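Onard Two-Hand Gripper Set, club edition

I run the robotics club at Wirnitz, and this is the page I wish I'd had when I was shopping for gear. We practice with the set every week, mostly on cup stacking, so I've got opinions!

You hold a gripper in each hand, squeeze, and the two fingers close on whatever you're after. Our students do the cup task over and over, and those runs become the practice material for the arm they're building for the Nando challenge. The goal is 1000 clean runs by March. We're almost there (okay, the middle school team is catching up fast).
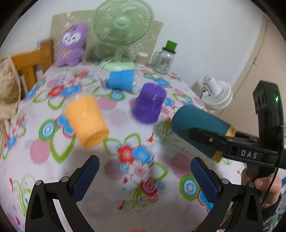
What you get

2 hand-held grippers
16 spare finger pads
Cable pack
Printed starter guide from Yeh, with 7 warm-up tasks

I'd skip straight to the third warm-up if your group has used anything like this before. The first couple are just opening and closing, and my crew got bored before snack time.

How it works with cups

Plastic cups are great because they're cheap and they roll away the second you get sloppy. Nesting one inside another is harder than it sounds when your fingertips are a pair of padded grippers, and new kids always squeeze too early. Tell them to come in from both sides, line the pads up with the cup, and only then close.

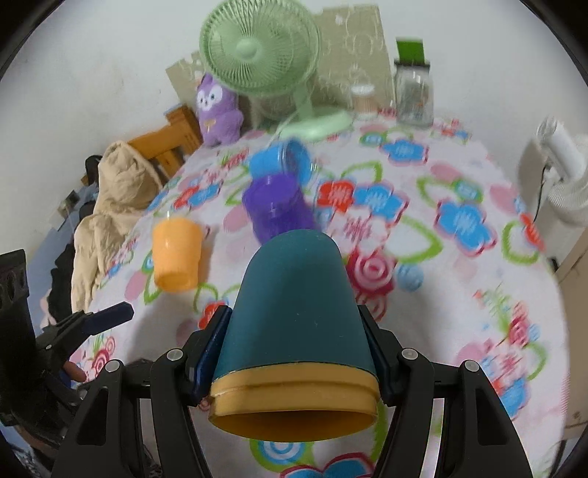 Then swap hands and do it all again, which my lefties love and everybody else complains about. I also like to move things around between runs so the students don't get used to one layout. A patterned cloth underneath is a nice extra challenge for the arm later on.

Spare pads can be ordered separately through the club form, same place as the cables. Put your school name in the notes box, please, I lose track otherwise.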